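Sorting what's left after the cookout

We had the block cookout at our place again in August, and like every year the eating took an afternoon and the picking up took most of the next day. I said last time that I would write down how the cleanup went so I wouldn't have to work it out again. I didn't do it then, so I'm doing it now while I still have the totals on the back of an envelope.

First, the rules where we live. Clemton changed its pickup contract in the spring. The new hauler is called Banadine, and they will not take mixed bags. You get a cart for cans and rigid plastic, a cart for food and yard waste, and a cart for trash. If a driver opens the lid and sees corn in the can cart, you get an orange tag and they leave it at the curb until the next round. We got tagged in June over one pizza box. The fee was 11 dollars. It wasn't the money so much as having a full cart standing in the driveway for two weeks in the heat.

So this time I wanted everything sorted before it went anywhere near the carts. The trouble with a cookout is that people put things down where they finish with them. You can set out three labeled barrels and you will still find cups in the flower bed and cans in the corn barrel. I don't blame anyone for it. By the time it's dark you can't read the labels.

What I did the next morning was carry everything to a table and go through it one load at a time in a big open bin with high sides. I used to do this on a tarp on the grass. A tarp is fine for leaves, but with wet cups and cobs it all slides to the low spot and you end up kneeling in it. With a bin the sides keep things from rolling off, you can stand up straight, and when you're done with a load you tip out what's left and wipe the bottom. It doesn't matter what the bin looks like. Scratches don't hurt anything.
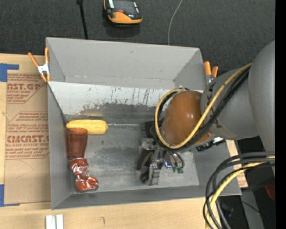 The other thing I learned is to keep the loads small. My first try I filled the bin to the top and spent my time digging. With a few items in at once you can see what each thing is and it goes quickly. I also stopped trying to do all three kinds in one pass. I take out the food first, then the cans, and whatever is left is mostly plastic with some trash in it.

Some notes by type.

Corn. We bought ours from the Boonchu farm stand out on the county road, same as last year, and I bought too much, same as last year. Cobs and husks both go in the food cart. Cobs are heavy, so don't fill that cart more than halfway or you won't get it down a sloped driveway. There were whole ears that never got eaten. The ones that had stayed on the kitchen counter I cut off the cob and froze. Anything that had been outside overnight went in the cart. If you compost at home, cobs take a very long time to break down unless you chop them. I had some from last summer that still looked like cobs when I turned the pile in April.

Cans. Banadine says not to crush them, and they say it in bold on the sheet that came with the carts. Their sorting line reads a flat can as paper some of the time. Of course by the end of a party plenty of them are already crushed, because people do that without thinking. I called and asked, and the woman on the phone said a bent can is all right and a fully flattened one is the problem. I shook out the ones with something left in them over the gravel and let them drain upside down in a dish rack I don't use anymore. We ended up with 214 cans. I counted them because the school collects them for the band trip and wants a number on the bag.

Cups. This was the part that took longest. Our hauler takes rigid clear and tinted cups if they're empty and rinsed, and does not take the foam kind at all. I bought the Vukley cups this year because the sleeve had the right number stamped on it. They stack when they're clean, but once they've been stepped on they don't, and they take up a lot of room. I rinsed them in a bucket, swapped the water when it got cloudy, and left them on a towel. If I had to do one thing over, I'd put out a marker next to the cups so people would write their names on them and use the same one all night. I think we went through twice as many as we needed.

Paper plates. Food cart if they're plain paper, trash if they're shiny. I had both kinds because I ran out and sent someone to the store.

Start to finish, with a break for lunch, it took me until the middle of the afternoon. Nearly all of that was rinsing. Both carts went out with the lids closed and neither one got tagged.

For next August I have a short list taped inside the garage cabinet. Fewer ears of corn. One kind of plate. A marker for the cups. A light over the barrels, even just a clip-on work lamp, so people can read the signs after sundown. I also want a second bucket, so one can soak while I empty the other.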